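Lindqvist Black Bench Cloth
Heavy cotton table cover for lab benches, craft tables and display work

Product code: 588
Sold by the metre or as cut pieces
Colour: black only

The Lindqvist bench cloth is a plain-weave cotton cover with a brushed face and a flat back. We have stocked it at Storasville since we opened the textile side of the business, and it is still the cloth we cut most often. Schools buy it for science rooms, museums buy it for sorting tables, and a fair number of home customers use it for sewing, model making and photographing things they want to sell.

It is a working cloth. It isn't a tablecloth for guests, and it will pick up lint if you leave it near an open window or a tumble dryer. If you want something with a finished look for a dining table, see the Rarnberg linen range.

Why people choose black

Pale and clear items are hard to see on a white or timber bench. Glass is the worst of them. On a black ground the edges show up, and you are less likely to knock a beaker with your sleeve or lose a lid. The brushed face also cuts down glare from overhead lights, so you can work under fluorescent tubes for a few hours without your eyes getting sore. 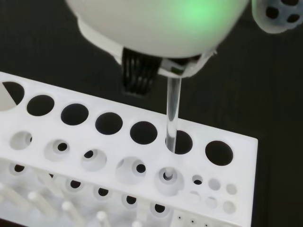

The weave is tight enough that small beads and screws sit on top of it. Loose powders are another matter. Plaster dust, flour and chalk all work their way into the brushed face and need to be shaken out outdoors, then vacuumed with a soft brush head. Wanda Tran in our cutting room suggests keeping a second piece for dusty jobs and marking it with a stitch of coloured thread in one corner, so the two don't get mixed up in the wash.

Sizes

Small: 90 cm x 120 cm
Medium: 140 cm x 180 cm
Large: 140 cm x 250 cm
By the metre: 140 cm wide, any length up to the end of the roll

Cut pieces are hemmed on all four sides with a double-turned hem. Cloth sold by the metre has a selvedge on the two long sides and a raw cut at each end. We can hem the ends for a small charge. Please ask before the cloth is cut, as the hem takes up 3 cm at each end and we need to allow for it.

To work out your size, measure the top of the table and decide how much drop you want. For a bench where people sit with their knees under the table, keep the drop short at the front – 10 cm is plenty. A longer drop catches on chair arms. For a display table you can go nearly to the floor on the public side and tuck the rest underneath.

Fitting

Lay the cloth brushed side up. The brushed side is the duller of the two and feels slightly furry under your palm. Smooth it from the middle out to the edges. On a laminate or metal bench the cloth can creep, particularly at the corners, and a few spring clamps or strips of low-tack tape on the underside will hold it. Don't use staples. They leave holes that open up in the wash.

On timber tables the cloth stays put fairly well by itself. If the timber is newly oiled, wait until it has fully cured, otherwise the oil will mark the back of the cloth and the dye may mark the timber.

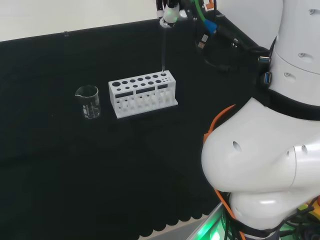
Black bench cloth in use with a white test tube rack and a small clear glass beaker.

Racks, stands and other things with small feet should be set on a flat part of the cloth, away from folds and hems. A hem is four layers thick where two of them meet at the corner, and that is enough to tip a tall item. If you need a dead level surface, trim the cloth to the bench top and leave it unhemmed.

What it won't do

The cloth is not waterproof. Spills go through to the bench in a few seconds. For wet work, put a sheet of clear plastic or a shallow tray over or under it. It is not fire rated and should not be used near burners, hot plates or soldering irons. It has no chemical resistance. Bleach will turn it orange.

If you need a coated cover, the Sulbridge wipe-down sheet comes in the same widths. It has a slight shine to it, so it isn't as good for photography.

Washing and care

Wash before first use, on its own, in cold water. The first wash releases a fair amount of dye, and the second wash a little. After that it can go in with other dark colours. Expect shrinkage of up to 4 per cent in length on the first wash. The cut sizes listed above are before washing.

Line dry in the shade. Sun will fade it to a brownish black over a summer. Iron on the flat side with a warm iron, never on the brushed side. A lint roller is quicker than washing for everyday fluff.

Customer comments

"We bought four large ones for the science rooms and they have lasted well. One went grey along the fold but that was our fault for leaving it on a windowsill." – Thaddeus Boateng

"Good solid cloth. I would have liked it wider. My cutting table is 160 cm across and I had to join two pieces." – Fenna Vermeulen

"Shed a bit of fluff until the third wash, fine since then." – İlker Yurt

Ordering and delivery

Cut pieces are kept in stock and normally leave us within two working days. Metre orders take up to 6 working days, longer if hemming is needed. We hold some 500 metres on the roll at any one time, and large orders from schools should be placed early in the term. The next mill delivery is expected in November.

Unwashed, uncut pieces can be returned within 30 days in the original wrap. Cloth cut to order can't be returned unless it is faulty. For trade accounts, or to ask for a free sample swatch, contact Dolores Kapoor at the Storasville counter and quote the product code.

Page updated October 22, 2026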